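Gresance Prize asks children's publishers for a book with fewer morals in it

Entries open in August for the Plinis Medal, the annual award for funny fiction for readers aged seven to eleven, organised by the Gresance reading charity. The winning author receives £2976, a figure left unrounded at the request of the original donor, who liked to see people spend the odd six pounds first.

Last year the judges read 66 novels. By their own notes, 41 closed with a character learning the value of friendship, and one closed with a character learning it twice. The rules have been amended. Entrants may still include a lesson, but the entry form now has a box in which to say what it is, so that the judges can brace themselves.

"We have nothing against friendship," said Ebbe Sjöberg, who chairs the panel. "Several of us have tried it. But children laugh at a goose in a lift, and they'd like the goose to stay in the lift for longer than a page and a half before somebody has a quiet talk on a bench."

The shortlist will again be chosen with the help of school reading groups, whose 400 members each score two books. Their remarks go to the publishers unedited. One editor is understood to keep "good but my nan is funnier" on the wall above her desk. 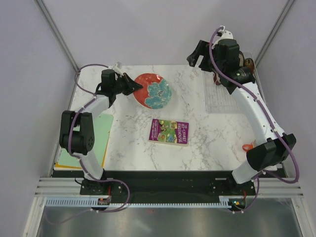 Two robot arms at a marble-veined tabletop, one with its gripper at the edge of a round plate.

New this year is the Tsang Award for a first book, worth £1581 and open to any author who hasn't previously published for children. Writers well known for something else are welcome to enter, though manuscripts will be read with the names removed, an arrangement that has already led to two polite telephone calls from agents.

"I've judged adult prizes, and the lunches were better," said Ginevra Sanna, who joins the panel for the first time. "On the other hand, I was never once asked by a nine-year-old why I'd bothered."

Books must be first published in the UK in English and run to at least 66 pages. Picture books, joke collections and anything described on its own jacket as "hilarious" by a relative of the author will be returned.

The winners will be announced at the Grivimo Theatre at 11 a.m., with squash and biscuits. Speeches are limited to three minutes and will be timed by a member of the winning reading group, who has been given a bell.

Notes to editors

Publishers may submit up to four titles each. Entry forms and the full rules are available from the Gresance press office. Review copies of the shortlisted books can be requested once the list is out.

ENDS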